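Two arms, one small cylinder, blue tray: how do we get the handover to behave before the club demo?
Posted in: School and Club Robotics

ClurntonKate
Hello all, long post, sorry! I help out with the robotics club at Clurnton and this year the older ones wanted to do something with two arms instead of the usual line-following buggy. We're doing the whole thing in simulation for now because we can't afford the real hardware (and I'd have to find somewhere to keep it). The task they've set themselves sounds dead simple. Pick up a little blue and white cylinder with one hand, pass it to the other hand, and the second hand puts it in the blue tray. There's a grey tray next to it for the next stage, which is sorting, but we're ignoring that one.

The students wrote the whole sequence themselves and I'm dead proud of them, but the handover is driving us up the wall. On the last batch we ran 307 goes overnight and 174 ended with the cylinder in the blue tray. The rest are nearly all drops at the moment of passing, plus a few where the first hand just won't let go. I've put some grabs from the sim in so you can see the layout and the hands.

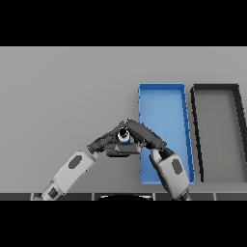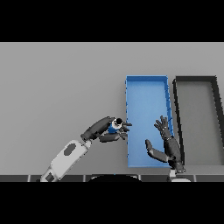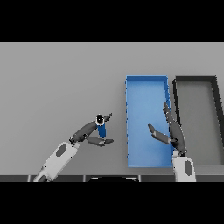

What we've tried so far: slowing everything down to half speed (a bit better), turning up the friction on the fingertips (made the not-letting-go worse), and moving the meeting point further from the trays, which one of the lads swore would fix it and which did nothing I could measure. The release is on a timer. Left hand opens a fixed time after the right hand is told to close. I have a feeling that's our problem but I don't know what to swap it for, and I'd like to give them a nudge without handing them the answer.

We're showing it to parents in the new term so any help gratefully received. I'm a geography teacher by the way, please be gentle.

Neusa Lacerda
Hi Kate, your feeling is right, it's the timer. We had exactly this with my second years on their Plemska project and lost most of December to it.

Being told to close and having closed are two different things. If the right hand has to travel a bit further on one go than another, your left hand lets go while the other one is still on its way in, and down it goes. What you want is for the right hand to say "got it" before the left does anything. In most simulators you can read the contact forces on the fingers, so ask for contact on both sides of the cylinder, held for a few steps in a row. One step isn't enough, you get little blips when things first touch and the code gets excited too early.

Then open the left hand slowly and don't move either arm until it's fully open. My lot had the left arm pulling away while the fingers were still half shut, and it dragged the cylinder sideways out of the other hand every time. I'd bet that's where some of yours are going as well.

I'd put the friction back where it was before you change anything else, otherwise you won't know which thing helped. And do have them log where each run fails (before contact, during release, on the way to the tray). Mine moaned like anything about doing it, then found the second bug themselves in an afternoon, so that might be your nudge!

If you get stuck on reading the contacts, post the bit of code with the hand closing and I'll have a look. I'm on here most evenings.

mladenović_fan
just weld it. when the right hand gets near, stick the object to the hand with a fixed joint and delete the joint over the tray. works every time, took me 2 minutes

ClurntonKate
Thank you both! I did mention the welding idea at club and got a proper telling-off from a thirteen-year-old for suggesting cheating, so I think we're going with Neusa's way. We've put the friction back and they're splitting the failures up into groups this week. The contact reading looks doable, there's a page on it in the manual that I'd skipped over.

One more thing if you're still about, Neusa: did you check where on the cylinder the second hand was gripping? Ours has a white rim at the top and I keep wondering whether we should be going in lower down, on the blue part.

Neusa Lacerda
Yes, go lower if there's room for both hands. We had the first hand hold near the bottom and the second come in above it, but still well under the rim, and it tipped a lot less. Have them try a few heights on the same starting positions and compare. Good luck with the parents!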